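Workshop Tips: Setting Up a Bench for the Hinby Arm Service

August 9, 2018

Hinby rents out a bench arm with a five-day setup package, and we have had one on our small-parts line since April. The arm comes with a hand, a mounting bracket and a control cable. Everything else about the bench is up to you. These are the tips we wrote down during setup, along with a few notes on what the service does and does not cover.

Clear the bench by type of part

Sort before the technician comes. Ours spent most of the first morning waiting while we dug through drawers. Keep the items you want handled on one side and the items you only want kept nearby on the other. Loose gears go in a tray with walls, or they will roll. Leave small sockets and switches in their wrap until you need them.

Put down a mat

The Fomer padded mat is the one we kept. We tried a thin rubber sheet first and hard parts skidded on it when the fingers closed. A padded mat gives a little under the part. Wipe it with a damp cloth and let it dry flat. Smudges from oily parts don't come out all the way.

Start with something that doesn't roll

Hinby suggests a block or a cup for the first routines. We had better luck with a push-button control box. It sits flat, it has some weight, and the controls give the arm different things to do. A rotary selector takes a twist and a button takes a straight press, so you can check both motions without changing the setup. Put it in the middle of the mat and mark the corners with tape once you like the position. 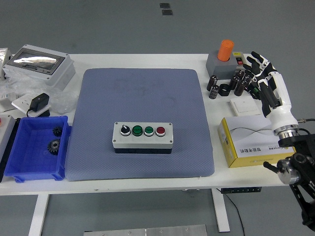
Save the small cylinders for later

Capacitors are hard. Standing up they tip over, and lying down they turn under the fingertips. We ran 536 picks in the first month and most of the misses were capacitors on their sides. Slow the approach speed before you change anything else. If that doesn't help, stand them in a foam block with shallow holes.

Run the power under the table

Screw a power strip to the underside of the tabletop. Leave enough slack in the arm's cable for its full reach and check it by moving the arm through the whole range by hand, with the power off. Keep boxes and packaging out from under the cable.

What the service costs

The package was $1,000 for setup plus a monthly fee that depends on the contract. Two visits are included. We used the second one to fix a bracket that had worked loose, and after that we checked the knobs every Monday. Phone help is good in the morning and slow after lunch. Lurau and Huanca offer similar rentals. Lurau was cheaper but would not quote for a bench under five feet, and Huanca wanted a one-year contract.

Would we rent it again

Yes, for repeat work with parts that hold still. For mixed bins of small parts, ask for a trial at your own bench before you sign.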